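Trivico Help Desk
Ticket: Gripper won't pick up thin flat items
Product: Zendora two-finger gripper
Opened by: Tatiana Vlček
Status: Open, waiting on parts
Priority: Normal

Tatiana Vlček wrote, 28 May 2018:

Hello again, and thank you for being so patient with me on the last ticket, which turned out to be a loose cable and entirely my own fault. I hope this one is a bit more interesting for you.

I've been trying to work out which of the small tidying jobs in my kitchen and workroom a gripper can really take on. I don't mean fancy things. I mean putting caps back in the box they came from, clearing buttons and lids off the table before supper, sorting the odds and ends that collect in a house where somebody is always fixing something. My sister thinks I should just pick them up myself (she has a point, it takes her a second) but I would love to know how close we are.

The good news first. Sponges are fine. Spools of thread are fine. A clear plastic tub is fine if I come at it by the rim and don't hurry. Anything with a bit of height to it goes into the tub nicely, and I've had whole evenings where I didn't drop a thing.

The trouble is flat things. Little discs, roughly bottle cap size, lying flat on the wood. I line the fingers up on either side, I close, and one of three things happens: the fingers ride up over the edge and meet on top, or the disc gets pushed along the table by whichever finger touches first, or it comes up an inch and drops. Out of 38 tries I got 9 into the tub, and I'm being generous with a couple of those.

What I've done so far:

Wiped the table and the discs with a dry cloth. No change.

Turned the closing speed down to the lowest setting. Less skidding, same drops.

Started with the gripper lower, so the tips brush the wood before closing. Slightly better, but I don't like the scraping noise.

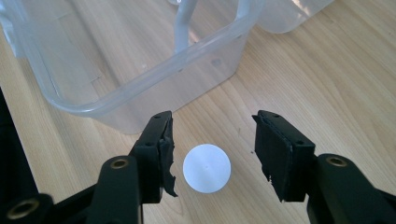 Swapped the discs for a thick wooden button, just to be sure I hadn't forgotten how to do this. The button came up every time, so I don't think it's the motor or the linkage.

The rubber padding on the inside of both fingers is torn and ragged, and I suspect that's a good part of it. Could it be replaced without sending the whole gripper back? I have a screwdriver set and a steady hand.

Warmly,
Tatiana

Trivico Support replied:

Hi Tatiana,

Lovely to hear from you, and please don't apologize about the cable, we've all done it. Thank you for keeping a tally, it makes our side so much easier.

I agree with you about the padding. With pads in that state, the ragged bits can reach a thin disc before the flat of the finger does, so it gets a nudge on one side and no proper grip on the other. You can replace them at home. I'm putting a set of 6 pads in the mail, enough for a few changes. Please peel the old rubber off completely and clean away the glue before sticking on the new ones, and leave them overnight before you use them.

While you wait, could you try two things for me? Center the disc between the fingers as closely as you can before closing, and put a folded dish towel under it. A little give in the surface lets the tips get down beside the edge without scraping.

On your bigger question, I'll give you my own opinion, which isn't company policy. Tubs, sponges, cups, yes, I'd trust a gripper with those most days. Thin flat things on a hard table are still one of the worst jobs you can hand it. We people cheat, we slide the thing to the edge of the table or get a fingernail under it, and these fingers have no nails.

Tatiana Vlček wrote:

The towel helped! I went from hopeless to merely poor, and I'm delighted. Centering matters more than I'd thought, too. If the disc sits even a little nearer one finger, off it goes.

I also tried sliding one to the table edge, as you said people do. That worked 2 times and then I lost one under the stove, so I've stopped until somebody can help me move the stove.

Pads haven't come yet. Is there any harm in trimming the loose strands with nail scissors in the meantime?

Trivico Support replied:

No harm at all, just cut the strands and don't pull them, or you may lift more of the pad. Leaving this open until the new ones are on. Please run the same 38 tries once they've set, on the bare table, and add the result to this ticket.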